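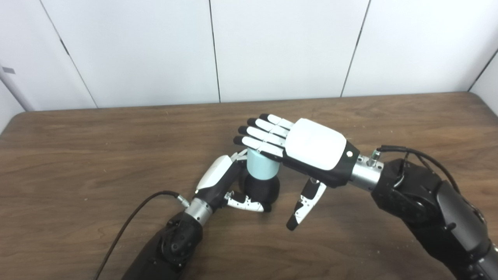
The brown table, white paneling behind it.

August, 7:40 in the morning

Starting a fresh page for the sourdough hydration runs, as the old ones were getting mixed up with my grocery lists and Dagný couldn't find anything. Fair enough, neither could I.

Where we are: the Kerard flour at 62 percent water makes a dough I could teach a kid to shape. Stiff, friendly, holds a ball all afternoon. The crumb is tight though, and the crust goes leathery by the next day. I keep wanting to like it more than I do. The Astier is the thirsty one. At the same 62 it felt like modeling clay, and I ended up wetting my hands so often that I've got no idea what the real number was by the end. So scratch that loaf from the comparison, please, even though it tasted great (it had butter on it, which doesn't count as data).

Trí Giáp wants us to stop changing flour and water in the same week. He's right and I've been told twice now. From here on the starter stays the same, salt stays the same, and only the water moves until we're both sick of it.

Starter notes. I'm feeding mine at breakfast and again before bed, equal weights, out of the jar with the blue lid. The jar with the red lid is Dagný's rye and it is NOT a backup. Somebody fed it white flour last week and she was very nice about it, but the thing sulked for two days and smelled like nail polish. It's come back now. Lots of small bubbles up the side and a much milder smell this morning, more like yogurt. 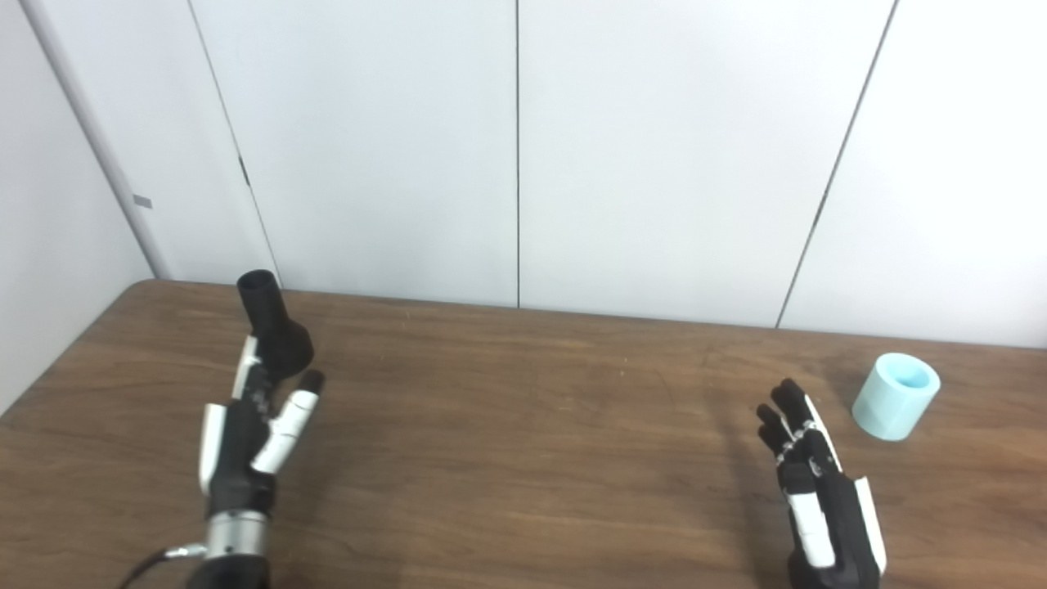

The other thing I want to get down before I forget is the fold timing. I'd been doing four sets, half an hour apart, mostly out of habit from an old class handout. Yesterday I got stuck on the phone and missed the third set completely, and I can't tell that loaf from the others! Same height, same spring, slightly prettier ear if anything. One loaf doesn't prove much, so next batch I'll split the dough in two and give one half three folds and the other half four, same bowl size, side by side on the shelf over the fridge. If they come out alike I'm dropping a fold forever.

Weights for that batch so nobody has to do the math again: 3,147 grams total dough once everything is in, halved as evenly as the scale lets us. The Sonex scale has started drifting when the battery gets low – it had me two grams off on the salt, then four, then back to zero while I stood there staring at it. New battery is in. Please tare it twice anyway.

Oven. Preheating to 464 on the dial, lid on for the first part, lid off when it looks pale gold and set. I've been pulling them at 52 minutes total and the bottoms are right on the line between dark and bitter. Trí slides a second tray on the rack below and says that takes care of it. Will try that before I start messing with the temperature.

Nông sent the sample bag of whole wheat, the coarse one. It smells wonderful, sort of grassy and sweet. I badly want to throw a handful into the next dough, and I'm writing here that I won't, so that Dagný can point at this line when she catches me with the bag open.

To do: wash the bannetons (the oval one has something growing in the seam), order rice flour, find the good lame, ask Dagný if she still wants the discard for crackers or if I can make pancakes with it.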